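# 8 Handling Soft Goods

The Kirnora open day of 21/06/2018 supplies the material for this chapter. Visitors followed a garment-handling exercise in ten stages, from a spread article to a folded one. Rigid parts keep their outline when gripped; cloth does not, and the planner must estimate its shape again after each contact.

Section 8.1 treats the choice of grasp point. Section 8.2 treats finger travel and closing force, using the Flamum tables. A knitted sweater laid flat, with the hem nearest the gripper, is the reference case throughout.

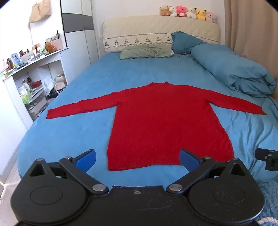 A visitor from Elitz asked whether the same grasp points would serve for a woven shirt, and was told that they would have to be found again, as a knit stretches at the hem and a woven cloth hardly does. Exercise 8.1 returns to this point.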